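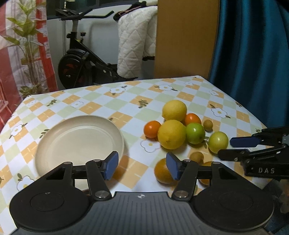

Filed under: Kitchen, Storage

29 Mar 2020

Fruit storage notes, second winter

I have kept a log of how long fruit lasts in our pantry in Jurnthorpe since October. The pantry is on the north wall and has one vent. I put a cheap Nurkmont temperature and humidity logger on the middle shelf and set it to record every 20 minutes.

Citrus was the easy part. Oranges in a paper bag lost weight steadily and the skins went leathery well before the flesh did. The same oranges in a lidded crate with the lid cracked open stayed usable for 72 days. I weighed one batch at the start (985 grams) and stopped weighing once the scale battery died, so there is no proper loss curve for it.

Apples gave off enough ethylene to spoil the pears next to them. I moved them to the lower shelf, which runs colder. Pears ripen from the core outward - press near the stem, and if it gives, eat it that day.
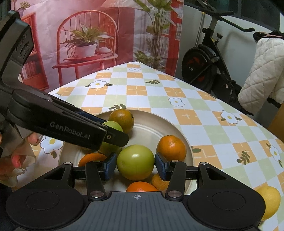

What I would change

The vent stays open until the outside air drops below freezing. Last year I closed it too early and had mold on 18 pieces in one crate. The crates from Brirnwood are fine but the slats are too close together. I may try the Esposito ones, which cost more and stack badly.

Raw logger data runs to roughly 400 rows a week. I still need to strip out the readings from when the door was left open.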